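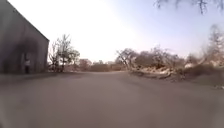

# Chapter 5: Reading the Surface of a Rocky World

The surface of a planet or moon is a record of what has happened to it. Impacts leave craters, lava fills low ground, and wind or water carries loose material from one place to another. In Chapter 4 we considered how rocky worlds form and cool. The present chapter asks how the age and history of a surface may be worked out by people who, in most cases, have only images to study.

## 5.1 Older and younger ground

The first principle is that of overlap. Where one feature cuts across another, the feature that has been cut must be the older of the two. A crater whose rim is broken by a valley was there before the valley. The same rule is used by geologists on Earth, and it needs no equipment beyond a clear view. 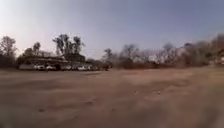 *Figure 5.1 Bare ground with lighter and darker patches and faint, shallow marks.*

The second principle is that of crater counting. A surface that has been exposed for a long time will have collected more craters than one that was covered recently by lava or dust. In the exercise prepared by Chutima Panyasiri for the Brindham course, students compare two mapped areas of equal size on the same moon. The first, the Kaewmanee sheet, shows 616 craters above the chosen size limit. The second, the Rudberg sheet, shows 609. The difference is too small to support any claim about age, and students should say so in their written answers.

Counts must be treated with care for a further reason. Large impacts throw out rock that falls back and makes smaller craters of its own. These secondary craters often lie in chains or clusters and should be left out of the total.

## 5.2 Loose material

Most rocky worlds are covered by a layer of broken rock and dust known as regolith. On a body without air, this layer is produced chiefly by impacts and is disturbed very slowly. On Mars, wind sorts the finer grains and may build them into ripples and dunes.
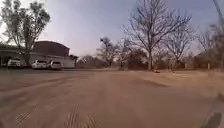
*Figure 5.2 Sandy ground with parallel tracks and ridged grooves.*

Brightness alone is a poor guide to the nature of such material. A dark area may differ from its surroundings in mineral content, in grain size or simply in slope. Rungnapa Chantharasri's notes for the Warelham edition, reprinted in Appendix 2, set out a method for comparing images taken under different angles of sunlight. Readers should study them before attempting Section 5.3, where the method is applied to a lava plain.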